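Bin Audit

The bin came up from the Betholm store in February with a tag that read 839. Gyu-bin Jeon entered it in the register as one bin, grey, open-topped, with partition. Under condition she wrote "used", struck it out, and wrote "scratched, serviceable".

The rules at Daltska allowed for three green blocks and three red. She checked the colours against the card and the card against the register. The rear compartment was to be kept clear. The front compartment had no rule, and this troubled her.

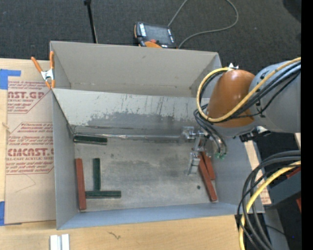
Her predecessor, Böttcher, had left a note on the matter. It said that blocks in the front compartment were to be recorded as they lay and were not to be straightened. The note gave no grounds. It was signed at 4 in the morning.

She drew the outline of the floor on squared paper and put in the dark patch on the partition, shading it with the side of the pencil. The greens took her ten minutes. The reds took longer. Two of them made a thin wedge, and she measured the angle twice and got a different figure each time.

She wrote down both. Then she turned to the page for bin 3,671, ruled a line under the last of Böttcher's entries, and went to ask the store for it.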